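Korier > Get involved > Calls

Articles Forum Code base Calls Log in

Traders and coders wanted: help me test a trade journal indicator

October, by Wekesa Mosoti

I've spent far too many evenings on a little indicator called Peltari, and it's got to the stage where I can't judge it any more. It reads your closed deals, groups them by the setup you say you were trading, and draws a running tally for each group down the side of the chart. I wanted it because my own notes were hopeless (half a spreadsheet, half the backs of envelopes) and I could never tell which of my setups were paying for the others.

So I'm after 30 people to run it on a demo account for six weeks. You'll need at least 100 closed deals in your history, or the tallies don't say much. Any market is fine, though I've only tried it on currencies and one index myself, and I'd love to see what it makes of somebody's metals account!

If you can code, even better. The bit that matches partial closes to the deal that opened them is slow once you go past 400 deals, and it sometimes puts a partial in the wrong group when two positions share a symbol. I know roughly where it goes wrong and I'd be very glad of a second pair of eyes on it.

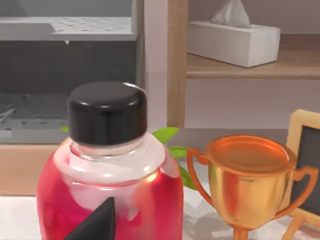

Deming Dai wrote back to my first post to say six weeks was too short for anyone who trades off the daily chart, and could they please have longer. Yes, they can. Daily chart people get twelve weeks, just tell me when you sign up.

What I'd ask of you is a short note every Saturday, a few lines will do, plus your log file if something falls over. I never see your account number or your balance, the log leaves both out. There's no pay, I'm afraid, but every tester gets the full version with updates until the end of 2029, and your name in the credits if you want it there.

To join, send me a message through my Korier profile with your platform build, what you trade and which timeframe you mostly use. Coders, stick a bit of your own code in too, scruffy is fine.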